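Podik Two-Arm Bench Cell

Product code: PDK-2
Availability: to order, next deliveries in March
Demonstration: Asora showroom, Soliman Road
Page updated: 18 February 2026

The Podik is a bench-sized cell with two robot arms working over one shared floor. It is sold to colleges, repair workshops and small development teams who want to try out two-handed tasks before paying for a full installation. The enclosure is built from aluminium extrusion, so shelves, hooks and extra bars can be fixed wherever there is a free length of frame.

Wall panels and floor sheets are chosen when you order. Plain grey is standard and any printed pattern can be supplied at no extra charge. Both can be changed later with a hex key.
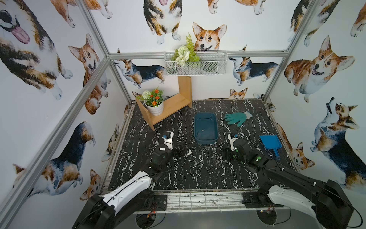

Demonstrations at Asora last 43 minutes and are limited to 10 visitors. The task is general tidying: small debris on the floor, a tub, a dustpan, and whatever else has been left on the bench. Visitors may move the objects between runs — please wait until the operator has stopped both arms and said so. Bags and coats go on the pegs by the door.

You are welcome to bring objects of your own. They should be light enough to lift easily with one hand, with no liquids, glass or blades. Tell us beforehand if you would like to see a particular task, as some need setting up the day before.

What is included
Frame, base platform and two arms with grippers
Wall panels and one floor sheet
Bedeo control software, single-site licence
One day of training at Asora

Not included
Computer and monitor
Bench or stand
Delivery outside the mainland

Lead time is 22 working days from receipt of order. Spare gripper fingers are sold in pairs and are normally in stock. Existing owners can book a demonstration too — quote your order number on the booking form.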